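慢下来的脸：一间护肤小诊室里的春夏秋冬 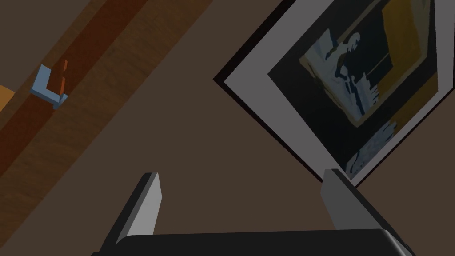
深棕色的墙上，斜斜挂着一幅大画框。

过了三十岁以后，我开始在洗手间的灯底下多站一会儿。起先是看眼角，后来看脸颊，再后来连脖子也看，越看越觉得哪里都不对劲。女朋友们凑在一起吃饭，话题也悄悄换了，从前聊电影聊旅行，现在聊着聊着就绕到谁去刷了酸、谁做了光子、谁脸上过敏肿了一个星期不敢出门。我听得又羡慕又害怕，回家路上总忍不住拿手机搜半天，搜完更糊涂。

所以当编辑部问谁愿意去一家做皮肤护理的小诊室跟上一阵子、写一篇长一点的稿子时，我几乎是抢着举手的。诊室叫Irketti，开在一条两边种满梧桐的老街上，楼下是裁缝铺和卖豆花的小店，门脸窄窄的，我第一次去还走过了头，又折回来问了豆花店的老板娘才找着。她一边给人舀豆花一边朝楼梯努努嘴，说上去吧，她们家今天茶是桂花的。

茶果然是桂花的。诊室不大，候诊的地方摆着几把软椅子，预约排得很松，一个人和下一个人之间总留着一段空当。我原以为这种地方一坐下就会有人拿着价目表过来，结果等了一杯茶的工夫，接待的姑娘只递给我一张问卷，密密麻麻四页纸：睡几个小时、用什么洗面奶、有没有吃维A酸类的药、上一次晒伤是什么时候、对什么东西过敏、最近是不是在备孕。我填到第三页，才发现自己对着镜子看了那么久，却从来没想过这些问题。

这里的皮肤科医生讲话慢条斯理的，她看诊之前要先请人把妆卸干净，再静静坐上十来分钟，等脸上的红退下去。她说很多人走进来就认定自己“老了”，可仔细看下来，干的占一大半，晒的又占一大半，真正需要动针动仪器的并没有那么多。她也讲到皮肤里的胶原蛋白，随着年纪一点点减少，这件事谁都拦不住，但防晒和保湿做得好不好，十年以后的脸会差出许多来。我问她有没有一种东西抹上去立刻见效，她笑了，说有啊，粉底。

我在那里断断续续待了一季，听到最多的一个词是“浅层焕肤”。简单说，就是把浓度不高的果酸涂在脸上，停留几分钟，再中和、冷敷，让老旧的角质松动脱落。听起来像小时候用淘米水洗脸的升级版，真做起来规矩可不少。做之前的一个星期，要停掉含维A醇和去角质成分的护肤品；做的当天脸上会有点刺刺麻麻，像大冷天刚从外头进屋；做完几天里可能会发干、起一点细皮，千万不能手痒去撕。医生每次都要交代同一句话：回去以后最要紧的就是防晒，帽子、伞、防晒霜，能用的都用上。

跟诊的日子里，我见到一位刚过四十岁的中学老师，常年站讲台、带操场，颧骨上落了一片浅浅的斑。她进门第一句话就是下个月要参加女儿的毕业典礼，能不能一次弄干净。医生没有答应，把日历翻给她看，讲明白这类斑急不得，一次下手太重，反倒容易留下更深的色素。最后两个人商量好，典礼之前只做温和的补水护理，焕肤的事留到秋天，日头软了再说。老师走的时候有一点失望，不过还是约了下一回，顺手拿走了一包桂花茶。

还有一位做设计的年轻人，今年31岁，下巴上反反复复长痘，自己买过好几种刷酸的产品叠在一起用，用到洗脸都疼。对他，医生的办法更朴素：统统停掉，只留一支温和的洁面、一支润肤霜和一支防晒，先养一个多月再来复诊。他瞪大眼睛问，那我来看诊等于什么都没做？医生说，停下来也是治疗呀。我坐在旁边，想起自己梳妆台上那一排瓶瓶罐罐，脸上有点发热。

说到瓶瓶罐罐，诊室里用的东西倒是简单。舒缓面膜来自一个叫Kavumine的小牌子，没有香味，包装朴素得有点像文具；术后用的润肤霜是Tener家的，管子软软的，挤到最后总要剪开来刮。接待的姑娘说常有客人嫌它们不够漂亮，摆在台面上不好看，可是皮肤正敏感的时候，少一点香精、少一点花样，脸会舒服得多。我也买了一支Tener回去，整个冬天都放在包里，连手背一起抹。

价钱自然也要讲一讲，读者来信里问得最多的就是这个。Irketti的浅层焕肤单次将近1000元，首次面诊另收费，复诊不收。店里不卖年卡，也不做充值返现，我问过为什么，她们说皮肤一年四季都在变，春天敏感，夏天出油，到了December那样又冷又燥的时候（她们的预约本是双语的，月份都印着英文），同一张脸要的东西完全两样，一口气把后面的项目全买下，多半会有几次是白做的。我后来也去另一家叫Sisodia的诊所打听过，规模大得多，设备一台挨着一台，面诊倒也仔细，只是下午三点去，坐满了人，等得久些。两家各有各的好处，住得近、医生肯听你说话，我觉得比什么都实在。

写这篇稿子的时候，常有朋友问我到底值不值得去。我只好把跟诊时听来的几句叮嘱转述给她们：先看看对方有没有正规的医疗执业资质，做操作的人是谁，用的产品能不能当面拆封给你看；怀孕、哺乳、正在服药或者容易长瘢痕的，一定要提前讲；要是有人在你还没卸妆的时候就报出一整套疗程，大可以喝完茶起身回家。做完之后如果红肿、疼痛两三天还不见轻，或者起了水疱，就别在网上问来问去了，赶紧打电话回诊所，或者直接去医院皮肤科。

至于我自己，最后也躺上了那张小床。医生看完说，你主要是干，再有就是睡得太少。于是我只做了一次最基础的补水，敷着凉凉的面膜，听楼下裁缝铺的缝纫机哒哒哒地响，不知不觉竟睡着了，连打没打呼噜都不好意思问。醒来的时候，窗外梧桐叶子上的光已经偏黄，接待的姑娘端来一杯温水，叮嘱我今晚别洗太热的澡，早点上床。我满口答应着下了楼，在豆花店又坐了半个钟头，要了一碗甜的，少放糖。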